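# Week 4 – From the wrist image to a grasp pose

Please read these notes before the lab at Barkville. I assume you finished the calibration exercise from last time and that your transform from wrist camera to tool is saved in the Skedamero configuration. If it is not saved, do that first. Nothing on this page will work without it.

## 1. What the planner needs

The task this week is to take a paper cup from the table and put it with the others in the wire holder. Two arms share the same table. The planner does not want an image. It wants one pose for the tool, one opening width for the fingers and a list of volumes where it must not go.

The perception node gives us the first two. It finds the rim of the cup, fits an ellipse to it, and uses the known rim size and the camera model to recover where the centre of the rim is in space. The approach direction is then chosen by the planner from the side, with the fingers open, and the height is set so that the pads close on the sleeve and do not press on the rim.

The volumes come from two places. The holder is found by perception, but the other arm is never found by perception. Its joint angles are read from the shared state and its shape is computed from them. Students often try to mask the other gripper in the image and forget this second step. Masking removes it from the picture, but it is still on the table. 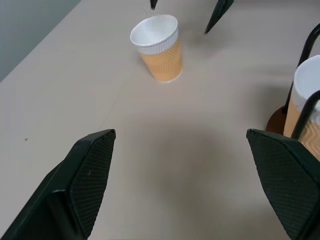
Danuta Nowicki asked why we don't simply take the cup with the highest detection score, when the detector gives a score to every cup anyway. Her argument was that a low score already means a bad target, so a separate check is a waste of time.

It is a fair question, and for one cup she would be right. But the score tells how sure the network is that it sees a cup. It does not tell if the cup is free. A cup already in the holder can have a very good score, and a rod which crosses the front of it changes the score only a little. So we keep two values for each candidate:

- `score` – from the detector, between 0 and 1
- `free` – true or false, from the overlap test with the holder volume

Only candidates with `free = true` go to the planner. The order between them is decided by distance to the tool, and the score is used only as a threshold.

## 2. The recorded set

You will work with 3484 frames from the Holloway bench. Of these, 571 are kept for testing, and I ask you not to tune anything on them. The labels were checked by Delphine Park. If you find a wrong one, write the frame index in the course sheet and do not correct it in your own copy.

## 3. To prepare

1. Run `fit_rim` on the training part and plot the error against the distance from the camera.
2. Change the overlap test so that it uses the full holder, base included.
3. Explain in your own words what happens if the state of the other arm arrives 2 cycles late. Propose one change in the planner.

Hand in the plot and the text together by 5/30/26. Code goes to the Fokico repository, in your own branch.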